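SPEAKER NOTES - "Cans in the Drawer: small kitchens, shared shelves"
Domenica Grabner, afternoon session, after the coffee break

Start w/ the hand-up question. Who here has opened a drawer and had something roll at them. Wait for the laugh. If no laugh, keep going.

Who I am - quick. Nine years fitting out staff kitchens and lunch rooms. Now with Pichler. Not an architect, say that early.

Main point, say it up front in case I run over: drinks want to be low down and they want to be lying still. Most lunch rooms put them up high, or at the very back of the fridge behind somebody's yogurt.

Bukura job. 324 staff, one lunch room on each floor. Budget was 3,000 per room, which doesn't go far once the plumber's been. We kept the cupboards. Spent it on drawers and runners.

What people did before the refit:
- cans on the counter all day, warm by two
- cans in the fridge door, door shelf cracks
- cans in the cutlery drawer (yes)

Talk about bench space here. Clear counter is worth more than any gadget. If the counter's the only flat spot then everything lands on it, bags, mail, the birthday cake. Give the drinks a home and a fair bit of the rest follows. Don't oversell this. Liesl Aebischer will be in the room and she'll call me on it.

Standing up vs lying down. Have the argument both ways.
Upright: you fit more, easy to see what's left, but they tip when the drawer's yanked. Need a rail or a snug box.
Lying down: labels face up, easy to grab, low drawer will do. But they roll. Every time you shut the drawer, clunk.
Fix is a cheap ribbed mat. Or a rolled tea towel across the middle. Meinrad Wieser's trick, credit him.

Soft close. Loaded drawer with weak runners will not soft close, it just drifts and stops short, then somebody hips it. Pay for the better runners. Heker quote was fine, Zevow quote was silly. Maybe dont say that out loud.

White interiors - I like them. You see the spill, you wipe the spill. Farzad disagrees, says grey hides the scuffs. Both true I guess. Let him have his minute in Q&A.

How far to pull out. Full extension if you can. Half-extension drawers, the back row is never seen again, found a ginger beer once that was older than the fridge.

Room to stand. Drawer open across from a counter, you need space for one person plus the drawer, and ideally somebody squeezing past. Measure with the drawer OPEN. I have got this wrong, tell the Bukura third floor story, keep it to a minute.

[slides, click twice]

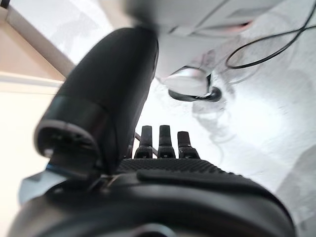
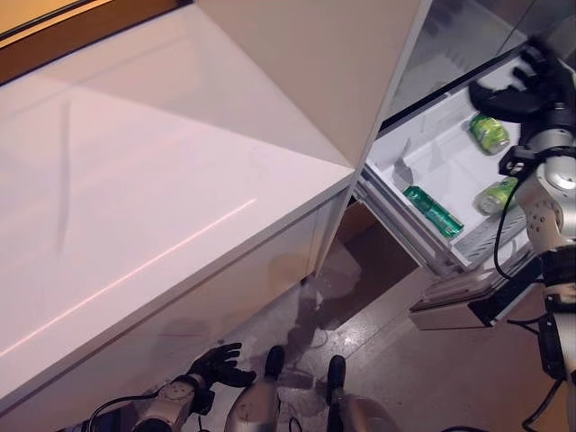

Restocking. Who does it? If the answer is "everyone" the drawer's empty by March. One name on the inside of the door. Swap the name every 7 weeks or so long as people remember. New ones to the back, old ones forward, same as milk.

Empties go in a seperate bin and NOT next to the drawer, they migrate.

Close: go home, open your worst drawer, take everything out. Thank Johanna Ruchti for having me. Handout's on the chairs, spares at the door.

Comments

Johanna R.
Thanks for putting these up, a few people asked. The tea towel thing works, tried it that night.

Kev in facilities
What mat did you use? The ones we bought curl up at the corners after one wash.

Farzad Rostami
Still say grey.

marg_p
Missed the talk, kid was sick. What was the third floor story??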